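Bench rules catch-up, Brasness, Feb 25, 2023

Present: me (Vibeke, scribbling), Santino, Bernadette, Delali. Grethe sent her apologies.

1. Loose leads
We got stuck into this one straight away! Santino wants every lead kept clear of the arms before anyone presses start, and I'm with him. 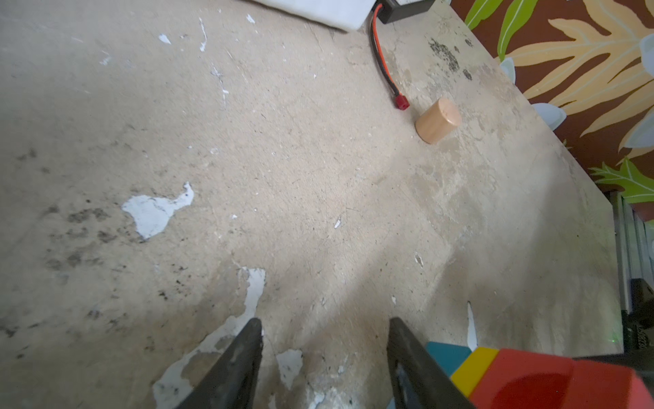 Delali asked whether taping them down would do, and we said yes for now (proper clips are on order from Lykkegaard). Agreed: whoever starts the arms does the lead check and signs the sheet.

2. Blocks and reach
Bernadette would like both arms parked before a hand goes anywhere near the toy blocks, even just to straighten one. Santino grumbled that it adds nearly 10 seconds a go, but he came round. Agreed, and I'm to type it up.
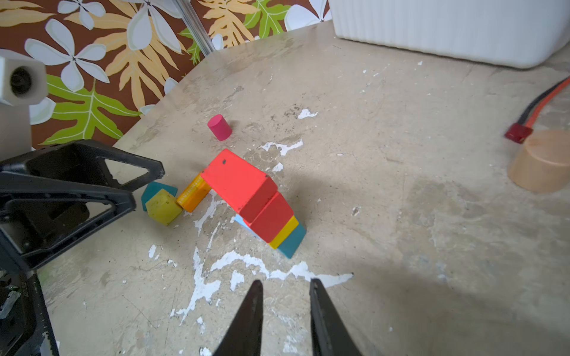

3. Sign-off sheet
Still 2 pages, still too long. Delali will cut it to one and send it to Grethe. We'll look at the whole lot again in September.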